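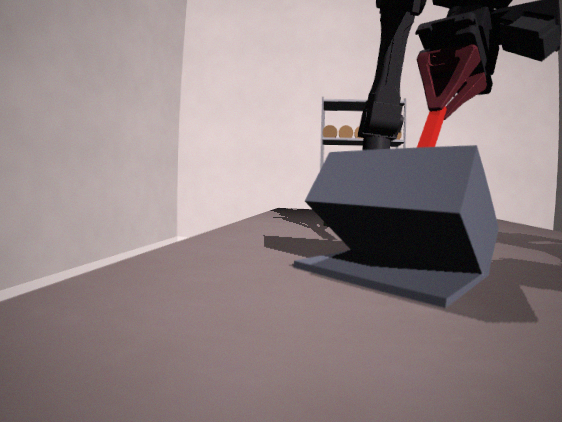 ## 4. Waiting as part of the price

The shoppers we spoke to rarely described a sold-out shoe as unavailable. It was "coming," or "promised," or, in one case, "basically mine." This section looks at how a wait list for a pair of shoes does its work on the people who are on it, and asks why so many of them seem to enjoy a process that most would not put up with at a dentist's office.

Our material comes from 20 interviews with people who had joined at least one wait list for footwear in the past two years, and from 129 messages sent by boutiques to the people on those lists. The messages were passed to us by the interviewees, with names removed. Three labels come up again and again: Trullon, which makes a square-toed loafer; Osagie, known for a slingback with a carved heel; and Tiltia, which sells a ballet flat that looks, to the untrained eye of the present authors, like a ballet flat.

### 4.1 Getting on the list

Joining is seldom a matter of leaving an email address. Trullon's stores ask for a size, a second-choice color and, in most cases, a chat. Several interviewees prepared for the chat. One wore her previous season's loafers to it, freshly resoled, and was disappointed when the sales associate did not look down. Another had been told by a cousin that interest in the belts went over well, and left the store with her name on the list and a belt.

Strachan, in her early work on department store credit, called this sort of thing "auditioning to spend." Catherine Strachan was writing about charge cards, but the phrase fits. The store has a small number of shoes and a larger number of feet, and something has to sort one from the other. What sorts them is mostly left unsaid. When we asked interviewees how they thought the order of the list was decided, 7 said first come, first served, and then went on to describe people who had been served first without coming first. The remaining 13 named past spending, a friendly associate, or both.

Tiltia runs things differently. Its list is online, open to anyone, and shows each person a number. We expected this to be more popular. It was described as "cold" and "like the DMV," and two interviewees who had moved steadily up it felt they had not earned it. A number that goes down by itself, it seems, gives a person nothing to be proud of.

### 4.2 The middle of the wait

Very little happens in the middle of a wait, and the stores write to people about it anyway. We sorted the 129 messages by what they told the reader. A message was coded as informative if it gave a date, a quantity, a change in the list or a change in the shoe. We were generous and let "early fall" pass for a date. Only 10 messages met the test. The others thanked the reader for patience, invited her to see something else, or described the leather.

Messages about the leather were the best liked. Osagie's were read closely and, by one interviewee, aloud. They dwelt on the tannery, the weather near the tannery, and the temperament of the man who cuts the straps. Readers knew perfectly well that none of this brought the slingback any closer. "It's like getting letters from someone at sea," one said, and she meant it kindly.

During this period people also shop. Most interviewees bought at least one other pair while waiting, usually described as a placeholder. Placeholders were not always cheap. One man on Trullon's list bought a pair of brown loafers from Stedonia in August to tide him over, wore them to every event for which he had wanted the Trullons, and still has them by the door. He remained on the list and saw no conflict. The Stedonias, he explained, were for now.

We also asked what would make people leave. A price increase would not, or so they told us; Osagie had already raised the price of the slingback once during the wait, and the effect among those we spoke to was a mild glow of having gotten in early, even though none of them had yet paid. Seeing the shoe on the wrong person was a more serious threat. Who counted as the wrong person varied a good deal and was, in a couple of cases, a sister-in-law.

**Figure 1.** The second of the two views reproduced in this paper. 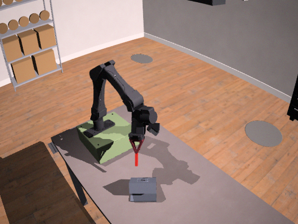 ### 4.3 The call

The end of the wait comes by phone. All three labels call, even Tiltia, whose list is otherwise run without human contact. Calls tend to come at awkward moments, and the awkwardness becomes part of the story. Interviewees took theirs in a parked car, at a christening, and in the fitting room of a rival store. One associate rang on a Friday at closing time and offered to hold the pair until noon the next day, which led to a long drive and, by the driver's own account, a short argument.

Few people ask to try the shoes on before agreeing. This surprised us, given that fit is the one thing a shoe can get badly wrong. After months of waiting, though, asking whether it fits was felt to be a little rude — as if the store had gone to great trouble and one were checking the receipt. Several pairs did pinch. Their owners blamed the weather, their socks, or themselves, and only one sent the shoes back. She was offered a place on the list for the next half size up, and took it.

What people said about the shoes once they had them was brief. They were nice. They were a bit stiff. The talk kept sliding back to the wait: who had called whom, what the associate's voice had sounded like, how close it had been. We had set aside a third of each interview for questions about wearing the shoes and seldom filled it.

### 4.4 Limits of the material

Our interviewees were found through resale forums and by word of mouth, and people who give an hour of their time to discuss a loafer are unlikely to be typical of those who buy one. We have no interviews with anyone who gave up on a list early, and none with sales associates, whose side of these conversations we know only from customers. The messages are also uneven. Most come from Osagie, which writes more often than the other two labels and at greater length. Our coding was done by two readers working apart, who disagreed chiefly over whether "very soon" is a date. We settled on no.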